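Bench notebook – gripper comparison, microwave task
April, started 9:40 am

Picking up from the last entry. The plan was to finish comparing the two finger sets on the small arm before the Nurkside people want their bench back. The drawer task is done and written up. This entry covers the microwave: reach in, close on the rim of the dish, lift, bring it out, set it down on the table. The door starts open for all of these. Door opening gets its own entry later, if we get to it.

Arm is the PiPER, same mounting as before, base to the right of the oven. Fingers are set A (the stock ones) and set B (the longer Stukley fingers with the thin pads). Controller is the Zapata box on the old firmware. I wanted to move to the new one but that would have meant redoing the drawer numbers, so it stays as it was.

Setup notes, so the next person can repeat it:

Oven pushed back until it touches the tape line. Door open as far as it goes. If it swings back even a little, the wrist clips it on the way out and the controller faults on torque. I lost three runs to this before I started checking the door every time.

Turntable in, dish on the turntable. We talked about taking the turntable out to get a surface that doesn't rotate. I left it in. A gripper that only works with the glass removed isn't much use to anyone at Hestgate, and they are the ones who asked.

Speed limit at the low setting for anything inside the cavity, normal outside.
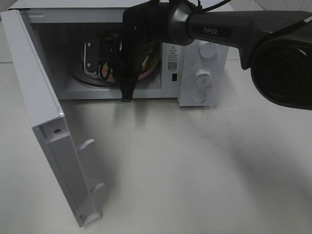
Set A first. Approach from above and to the right, gripper pointing down, then forward into the cavity. The trouble is headroom. With the stock fingers the wrist has to come down low to reach the rim, and the bulky part of the gripper gets near the top of the opening. There is a pose that works but the window is narrow. If the dish sits toward the back, the arm has to straighten out and the approach angle goes flat, and then the fingers push the dish and turn the glass before they close on anything.

Ran 17 attempts with set A. 9 good lifts. Most of the failures were that same push and turn. One was a door clip (my fault, not the gripper's, but I'm counting it). The rest closed on the rim and slipped during the lift.

The slips all look alike in the force log. Contact is fine, the force climbs, then it drops when the dish tilts. The pads touch the rim along one edge only. I tried raising the grip force one step and it made the tilt worse, so I put it back.

Lunch. Logs copied over. Rezeroed the gripper afterward because the opening reading had drifted. Worth doing at each finger change anyway.

1:15 pm, set B. Swapping fingers took longer than it should have. One of the screws on the left finger is worn and the driver slips in it. Needs replacing before anyone does this again – I've put it on the order list.

The longer fingers solve the headroom problem. The wrist stays higher and farther out, and I could use one approach pose for nearly every dish position. No contact with the door or with the top of the opening in the whole set. The thin pads also get under the rim better.

What they don't like is weight. There is visible flex at the tips once the dish leaves the glass, and the dish sags forward. At the low speed it holds. When the controller changes over to normal speed outside the cavity, the jolt is enough to shake it loose. After 7 attempts I stopped and moved the speed change to later in the path, after the arm has cleared the oven and settled. I started the count again from there, and the earlier attempts are in the log under a separate tag. Don't mix them in.

Second go with set B, 17 attempts to match set A. 3 failures, all slips during the set-down on the table. None inside the cavity. To be fair to set A it should be rerun with the later speed change too, though I doubt it changes much, as its failures were mostly before the lift.

Cable routing. The cables over the gripper are still too long and there's slack that hangs down when the wrist pitches forward. It hasn't caught on anything yet. A clip on the forearm would take care of it. Please don't tape it at the wrist joint, we tried that on the other arm and it pulled the connector.

Where it stands: set B for the microwave, set A for the drawer, and no single set I'd recommend for both. Hestgate wanted one answer and I don't have one for them. Stukley sells a stiffer version of the long finger. I've asked for a pair on loan.

To do:
Replace worn screw, left finger, set B
Clip for forearm cable
Rerun set A with the later speed change
Try a heavier dish with set B at low speed all the way
Ask Nurkside if we can keep the bench until the loan fingers arrive

Left the arm parked and powered down at 5:30. Set B is still on it.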